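Teaching the arm to sort cups, part two

I said last time that I would write up the teleoperation work once I had enough demos to say something useful. I have 50 now, and the policy trained on them is bad, so I guess that counts as something.

The setup is the same as before. Everything runs in the simulator, in the workcell I built to match the real bench at Grurley. I drive the arm with the Vomari controller, a small handheld stick with a trigger for the gripper. Moving my hand moves the wrist, and the joints follow along however the solver likes.

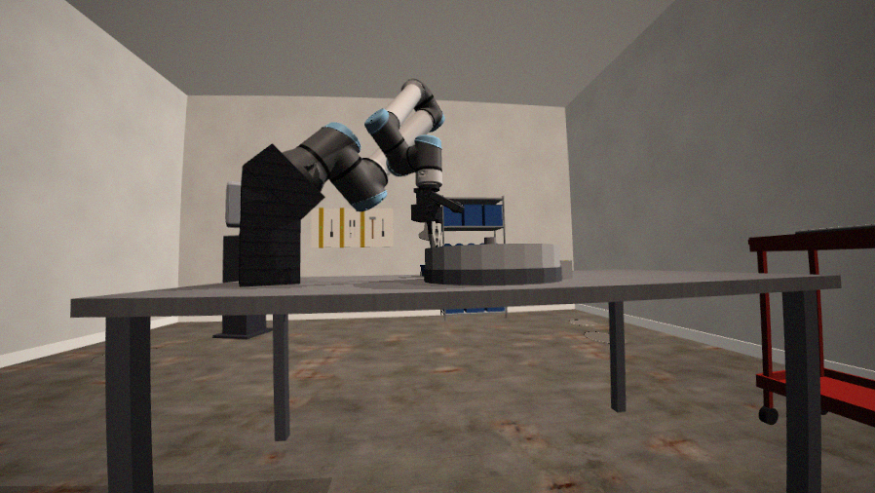
Most of my early trouble was with the solver. If I came at the fixture too low, the elbow would swing and I would lose track of which way my hand was supposed to go. I ended up adding a clutch button, so I can freeze the arm, move my hand back to somewhere comfortable, and pick up again. It costs a second or so each time. I also cut the motion scale to 70 percent, and after that I stopped knocking into things.

I should have done a few warm-up runs before recording. The first dozen demos have me hovering over the table for ages, trying to make up my mind, and the policy learned to hover too. I threw those out and did them again.

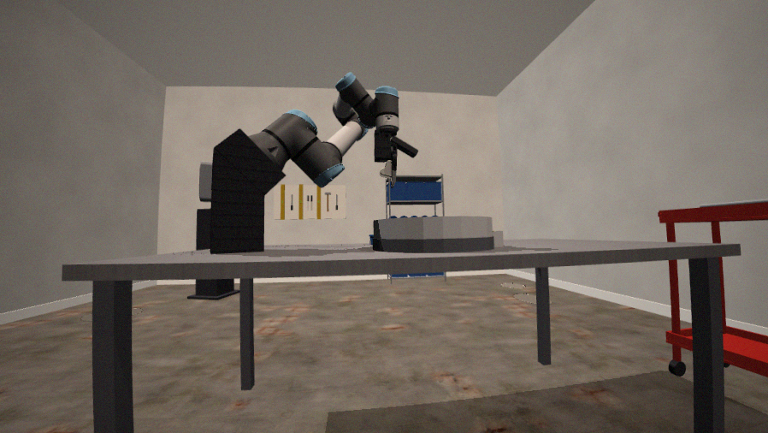

The arm over the octagonal platform, gripper pointing down.

The grasp itself is a separate problem. From the room view I can't judge depth at all, so for the last couple of inches I switch to the wrist view and watch the fingertips. The parts are hollow, and there are two sensible ways to hold one: squeeze the outside, or put one finger inside and pinch the wall. I used both without thinking about it. Mixing them in one dataset was a mistake, and I'm now labeling every demo by grasp type before I train again. 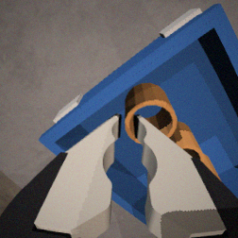 Mirkard, March

Moved the laptop up here for two weeks and kept going. The connection to the machine back home adds some lag – not much, but enough that I overshoot when I let the trigger go late. Slower hands fix most of it.

I also switched the recording format to Nam, which saves joint positions and button presses in one file. My old script kept them apart and they drifted. Converting the old demos took an evening.
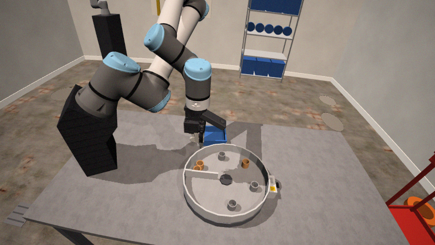 Three gray cups and three orange ones, with the gripper above the small blue box.

Next job is to record the cup demos again with one grasp style only, then train for 2,000 steps and see if it still hovers.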